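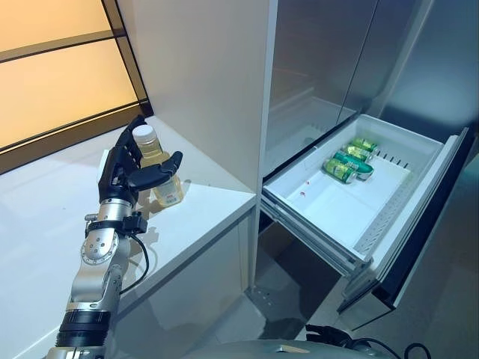
Rules for Robots That Work Near People

A robot does not know what is polite, what is safe, or what is fair unless people have worked those things out first. That is why there are rules for robots. Some are laws. Some are called standards. Some are just good habits that careful people follow every day.

This page is about robots that share a room with people, such as a kitchen, a hospital hallway, or a school workshop.

What is a standard?

A standard is a written agreement about how to do something. You use standards all the time. A light bulb from one store fits a lamp from another store, and the paper in your printer is the same size as the paper in your teacher's printer.

Robots have standards too. Experts from many countries meet, argue, test things, and write down what they agree on. A robot standard might say how a stop button should work, or how hard a moving arm may push against a person. When the experts learn something new, they change the standard.

A law is different. A law is made by a government, and you can get in trouble for breaking it. Sometimes a law says that you have to follow a certain standard.

Checking the room first

Before a robot is switched on, someone does a risk assessment. That is a long name for a simple job. You walk through the room and ask what could go wrong, how bad it would be, and what you can do about it.

In a kitchen, the list can get long. A drawer that is pulled out sticks into the space where people walk. A bottle near the edge of a counter can fall. A glossy counter can be slippery if something spills on it. Hinges and sliding rails can pinch fingers.

Joscha Janssen does risk assessments for a small robot workshop called Skendlow. He starts on his knees.

"Grown-ups check the room at grown-up height," he says. "A six-year-old has a different head height. So does a dog."

His form has 9 questions on it. If the answer to any of them is "I don't know," the robot stays off until he finds out.

Stopping

The most important thing a robot can do is stop.

Many robots that work near people have an emergency stop. Often it is a big red button with a yellow background, so that it is easy to find. Pushing it stops the robot's movement as quickly as can be done safely. Letting go of the button does not start the robot again. Someone has to reset the button on purpose, and then give the robot a separate command to start.

Anyone in the room may push the stop button if they think something is wrong. You do not need permission. At Skendlow, people never get scolded for stopping a robot when there was no danger.

Stopping can be tricky when a robot is holding something. If the hand went limp, whatever was in it could fall. So the people who plan the robot have to decide ahead of time what the hand should do when the power goes off. For some jobs the hand should keep its grip. For other jobs it should be easy for a person to open the hand and get free.

How hard, how fast

A hand with fingers has to squeeze hard enough to hold on. If it squeezes too hard, a plastic bottle bends. If it squeezes too softly, the bottle slides out.

People are softer than bottles, so there are limits for them as well. Experts have measured how much pressure different parts of the body can take before it hurts. The face and the throat need the most care. A robot that works close to people has to move slowly and gently enough to stay under those limits.

The shape of the robot matters too. Good designers round off sharp corners and cover gaps where a finger could get caught. They also look at cables. A loose cable can snag on a handle, so the workers check how the cables move when the arm bends and stretches.

Good habits for the day

Rules on paper do not help much if people forget them. Here are the habits the Skendlow team uses in its practice kitchen:

1. Say "moving" out loud before you start the robot.

2. Keep one person next to the stop button the whole time.

3. Do not reach into a drawer or cupboard while the arm is working there.

4. Use containers that close tightly, and check the cap.

5. Keep food for eating away from things used for robot practice.

6. Wipe up spills before the next try.

7. Write down every bump, drop, and surprise, even small ones.

The last one takes the most patience. The team's notebook has more than 500 entries in it. Most are boring, such as "can rolled" or "drawer did not close." When the same boring thing shows up again and again, the team changes the way it works.

Cameras and privacy

Many robots use cameras to find things. A camera in a room can also see people, family pictures, and mail lying on a table. A good rule is that everyone in the room should know when a camera is on and what happens to the pictures afterward. If you visit a place with a robot, you can ask. "Is it recording?" is a fair question at any age.

Who is responsible?

A robot cannot be blamed the way a person can. If a robot breaks a plate, people look at who built it, who set it up, and who was in charge of it that day. For this reason, every robot at Skendlow has a card with the name of the person looking after it. When that person goes home, the card gets a new name or the robot is switched off.

Words to know

Risk assessment: a careful check for things that could go wrong.

Standard: a written agreement about how something should be made or done.

Emergency stop: a control that stops a machine in a hurry.

Reset: to put something back so that it is ready to be used again.

Try it yourself

Choose one room at home and imagine that a robot will work there tomorrow. Walk through the room with a grown-up and write down what you would move, what you would close, and where you would put the stop button. Then go through it again on your knees and see what you need to add.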